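7 October 2020 - gripper arm, shared workshop, back bench

Second evening on the Lukusholm arm since we swapped the fingers. Gaspard Pichon is convinced the new tapered ones fix the cloth problem. I am not convinced. We have changed the fingers, the camera mount and the software in the same week, so if anything gets better we won't know what to thank.

Settings going in: Nikzad controller on the old firmware, speed limit at 800 on the slider (whatever unit that is, the manual never says), Cudier supply on its own outlet after last time. Homed fine. Wrist camera came up on the second try. Log is under "hekodgate", same as the others. Gaspard named it and I'm not renaming it now.

Working surface is still the gray padded fabric. I argued for something smooth. Gaspard says the padding lets the tips press down a little without stalling the joint, and I'll give him that, but the weave has enough grab that cloth drags on it, and a drag looks the same as a grip in the motor current.

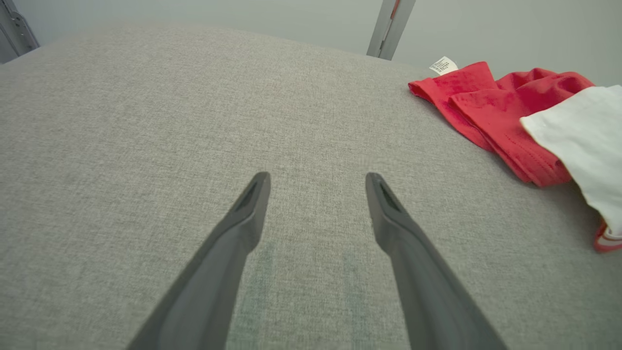 Fingers open over the pad, red and white cloth off to the right.

Things I don't trust yet:

The tip gap. The Hekodgate script thinks fully open is 2,240 counts. Reading it back by hand I get 1,901 and it stays there. Either the script has the old fingers' number in it or the encoder coupling slipped when we refitted. Gaspard says "scale factor." Maybe. Nobody has put calipers on it, including me.

The word "detected." The software puts a confidence next to every garment and I have yet to see it go down. A folded pile and a single pair of shorts should not score the same. Until I see it be unsure about something I'm treating that number as decoration.

The red stuff in general. Bright red on pale gray is about the easiest thing you could hand a camera. If it works on this I want to see it on a gray sock before anyone says the word "sorting" to the other members. 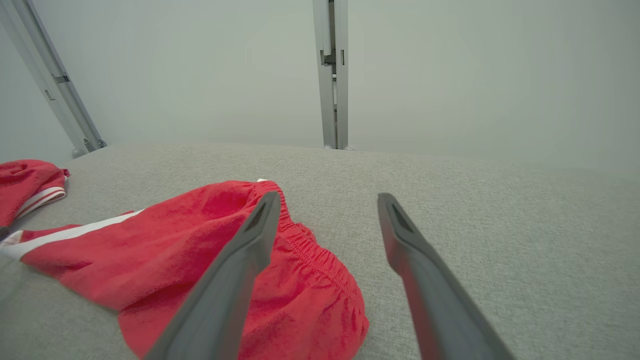
Also the waistband idea. Gaspard wants to always go for the elastic, on the theory that the gathers give the tips something to pinch. Fine for shorts. Then what does it do with a T-shirt? And it assumes we can find the waistband when the thing is bunched up, which so far is us pointing at it with the mouse. I would call that remote control with extra steps. He would not.

Left to do:
- calipers on the tip gap, open and closed, write both down
- find where 2,240 comes from in the script
- 2 runs with nothing on the pad, log the current, so we know what plain drag looks like
- check the bolts on the uprights, I thought I felt some play when leaning on the left one
- put the old fingers back for one evening and run the same garments. Gaspard will complain. Do it anyway.

No changes to firmware until the gap is sorted out. Power off at the outlet, log copied to the shared drive.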